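How to Sort and Store Chopsticks in a Divided Basket

By Ashok Kushwaha

Chopsticks that go into a drawer in one heap come out in odd pairs. A small basket with a divider fixes most of this, and the job takes only a few minutes.

What you need

A plastic basket with holes in the sides and an upright divider
A clean cloth
A dish towel for drying

1. Wash the chopsticks in warm soapy water and rinse them. Pay attention to any patterned band, where food tends to stick. Use a soft sponge there, as a scouring pad will wear the pattern off.

2. Dry each one with the towel, then leave them all out for 2 hours. Wooden ones may need overnight.

3. Spread the cloth near the stove or wherever you set out dishes. It keeps the sticks from rolling and makes the colors easier to see.

4. Match them by color first, then by length. Hold both ends level and check that the tips line up. Put singles to one side. A single with a good point is still handy for testing cakes.

5. Decide what goes on each side of the divider. We keep everyday pairs on one side and the ones for guests on the other.
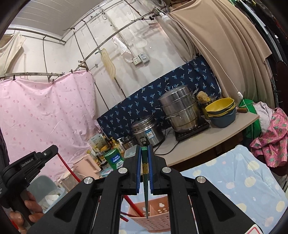 6. Lay the pairs in with the tips all pointing the same way. If yours are longer than the basket, rest them at a slant with the thick ends up, so you pick them up by the end you hold.

7. Keep the basket away from steam. Next to a steamer is fine while you cook, but move it to a shelf afterward.

Empty the basket and rinse it once a month. Crumbs collect along the bottom of the divider, and an old toothbrush gets them out. Throw away any chopstick with a crack or a splintered tip.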